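Citthorpe Robotics Club – Tuver bench guide
Section 3: Setting up for the toast task

Read section 2 (power and stop button) first. If you havent had your stop button check signed off, stop reading and go and get it.

3.1 Before you switch on

1. Bags off the floor. Cables run along the front of the table and people trip.
2. Mat flat, clamp tight at the front edge. Small creases are fine, big ones are not – they tip the plate.
3. Wipe down both arms with a dry cloth. No sprays.
4. Look over the white covers. Scuffs and grey streaks don't matter. Cracks do.
5. Look at the metal fitting at the end of the housing and the bolts on the black bracket. Anything standing proud, tell a mentor. Do not tighten it yourself.
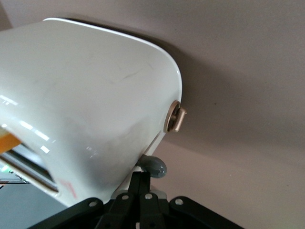
Fig. 3a. White housing with end fitting, grey knob and black bracket.

CAUTION: Fingers out of the bracket plates at all times, power on or off. They fold.

3.2 Switching on

1. One person at the laptop, one on the stop button. Never the same person.
2. Power strip on, then the right arm, then the left.
3. Wait for green on both bases. Can take 30 seconds. Don't keep pressing things.
4. Start Sevum and load the profile called toast_69. Not toast_68, the heights are wrong in that one and it will drive into the mat.
5. Send both arms to the rest pose at slow speed. Hands behind the table edge while they move.

Note: if one base stays dark, power down, count to ten, try again. Still dark after 3 goes, write it in the log and use the other bench.

3.3 Laying out the table

1. Toaster in the middle, a bit to the left, lever end facing the right arm.
2. Plate to the left of the toaster, mesh basket to the right. Boards go in the basket before it goes on the table.
3. Nothing else on the mat. No mugs, no phones, no laptop.
4. Toaster stays unplugged for all practice runs. Plug lies on the mat behind it where everyone can see it.
5. Put the bread in by hand, arms paused. Use the ready-toasted slices from the tub, fresh bread squashes. 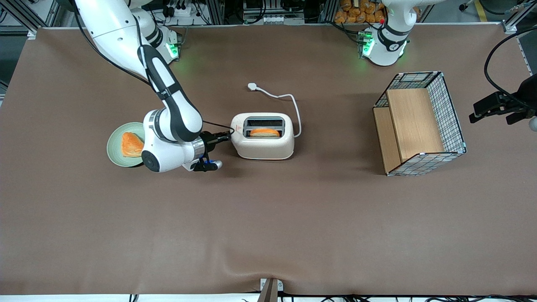
Run the lever move on its own first, 2 times at slow speed, before you try the full sequence. Watch the wrist cable on each pass. If it pulls tight, pause and re-route it, dont just hope. A gripper that lands too high usually means the toaster has crept – push it back, re-run the Chan alignment step from the Sevum menu, and go again.

CAUTION: Live toasting only with a mentor at the bench. Crumb tray emptied beforehand.

3.4 Packing up

1. Rest pose, then arms off, then strip off.
2. Practice toast in the bin. Do not eat it, it has been on teh mat.
3. Save your log under your team name and sign the bench sheet.

Errors and what they mean are in section 4.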